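MEDIA RELEASE

For use from November

Clestarton's great shelf amnesty opens: no questions asked, some screws supplied

The Celtport Repair Library will spend November rescuing the flat-pack furniture of Clestarton, a town which by its own admission owns a great many bookcases that lean.

The shelf amnesty invites residents to bring in any piece of self-assembly furniture that was never finished, was finished wrongly, or has been living in its carton under the bed since the last move. Staff will help owners put it together at a proper bench, with proper tools, at no charge. Furniture that is beyond help will be taken apart and sorted into the library's parts room, where the good bits can be had by anyone who needs them.

"We ran a two-day trial in autumn and expected a few wobbly side tables," said Nurhan Akyol, who manages the library. "By lunchtime there was a queue down Temthorpe Street and a man at the front of it holding one drawer. He told us the rest of the chest was at his ex-wife's. We did what we could for the drawer."

The trial took in 23 pieces of furniture. Fourteen went home upright. Two turned out to be the same wardrobe, brought in by two members of one household who had each decided to surprise the other.

What the amnesty covers

Bookcases, desks, cots, bedside tables, television units, shoe racks and kitchen trolleys are all welcome. Beds are welcome in pieces. Sofas are not, after a long conversation with the landlord about the stairwell.

Owners are asked to bring the instructions if they still have them. If they don't, the library keeps a filing cabinet of booklets, organized by Kadir Kurtuluş according to a system he describes as alphabetical and his colleagues describe as Kadir's. He will be on the front desk most mornings and is happy to look things up, provided he is allowed to do it himself.

Children are welcome at the benches with an adult. The library notes that during the trial the under-tens had a better record with cam locks than their parents.

The parts room

Nearly half of all enquiries to the library are for a single missing piece. The parts room, at the rear of the building past the sewing machines, holds sorted bins of dowels, hinges, runners, shelf pins, brackets and long flat bars of various origin. Anyone can ask for a part and take it away. A coin in the tin is appreciated and a button is not, though the tin is at present mostly buttons.
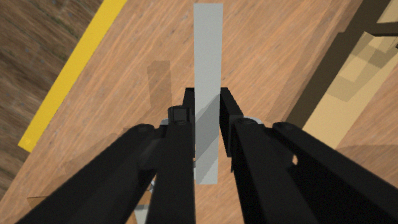 Workshops

Alongside the drop-in benches there will be four evening classes, each starting at 6:30 p.m. and limited to 14 people.

Fixing things to walls, with Nazmiye Uysal. Covers plaster, brick and the kind of wall that turns out to be neither. Bring a photo of yours.

Drawers that stick. Also with Nazmiye Uysal, who has asked us to say that candle wax is fine and cooking oil is not.

Second-hand flat-pack: what to check before you strap it to the car. Led by Laimutė Kļaviņa, a retired cabinetmaker who worked for 30 years in Kaewkla and has views on particleboard. She has agreed to keep most of them until question time.

Allen keys, and why you own so many. An informal evening with tea. Bring your own, and expect to leave with more.

"People come in embarrassed," said Ms. Kļaviņa. "They whisper. They say it was like that when they bought it. I tell them I once glued a door to a bench in front of a paying customer, and then we get on with the job."

Booking and opening hours

The benches are open from 10 a.m. to 4 p.m. through the month and need no booking, although large wardrobes should telephone ahead. Places at the evening classes can be reserved at the front desk or through the library's website. There is a ramp at the Temthorpe Street entrance and a loading space outside it, which is for loading.

Unclaimed furniture will be kept for 30 days and then offered to local families moving into new homes.

About the Celtport Repair Library

The library lends tools and teaches people to use them, in what used to be the Clestarton branch of a carpet warehouse. It is funded by memberships, a small municipal grant and a yearly sale of mended lamps.

Media enquiries: Doğukan Akyol, at the front desk. He is Nurhan's brother and would like it known that he applied for the job like everybody else.

ENDS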